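Bretberg Steel Parts Bin, open top, grey
Sold by Ponoleo Storage & Handling

Home / Workshop / Bins and tubs / Metal

Availability: in stock at the Kwan warehouse
Pack size: single
Colour: grey only
Lid: none, sold separately by Jitent
Warranty: 3 years

Our take

We don't stock a lot of metal bins. Most of what gets sold as "industrial" these days is a thin tray with a nice powder coat and a brochure full of adjectives, and we've sent plenty of samples back. The Bretberg got through, with some reservations, which you'll find further down.

The maker rates it at 80 kg. We'd treat that as a figure for a bin sitting still on a flat floor with the load spread evenly. If you're going to drag it, stack it or drop castings into one corner, plan on less. Bretberg's literature also calls the finish "lifetime". Whose lifetime isn't stated, and the warranty stops at 3 years, so draw your own conclusions.

What it's good for

Offcuts, brackets, forgings, bar ends, anything with an edge that would chew through plastic. It hoses out easily enough. The rim is folded over, so you can grab it without gloves, though we'd still wear them.

What it's not good for

Small fasteners. They collect in the corners and you'll be fishing for them with a magnet. It also isn't meant for liquids, whatever the catalogue says about "all-purpose" use. And it's noisy. If your bench is in a garage under somebody's bedroom, buy the rubber mat as well.
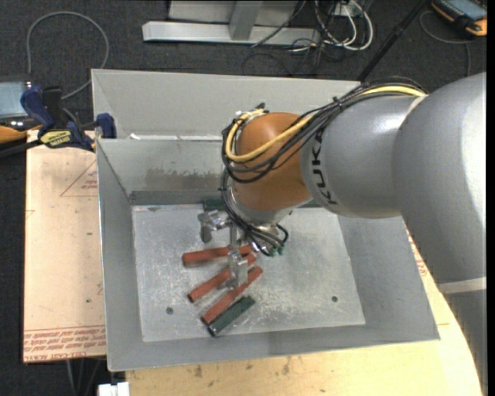

Paint is the thing most buyers ask about, and our answer hasn't changed: no coating on the floor of a parts bin survives metal parts. Bretberg's colour holds up well on the outside walls, and that's as far as we'll go. A metal bin that's been put to work ends up with a floor scratched like the one in the photo, with long pieces lying straight on it. Scratches don't weaken anything, but bare steel in a damp shed will rust, so wipe on a bit of oil when you empty it.

Customer comment

"Bought 4 in January. One arrived with a bent rim, replaced after two emails. The other three are fine. Dearer than they should be." Kwok-wai Wu

Delivery

Allow 13 working days outside the metro area. The courier says less. We've stopped repeating what the courier says. Check the rim before you sign.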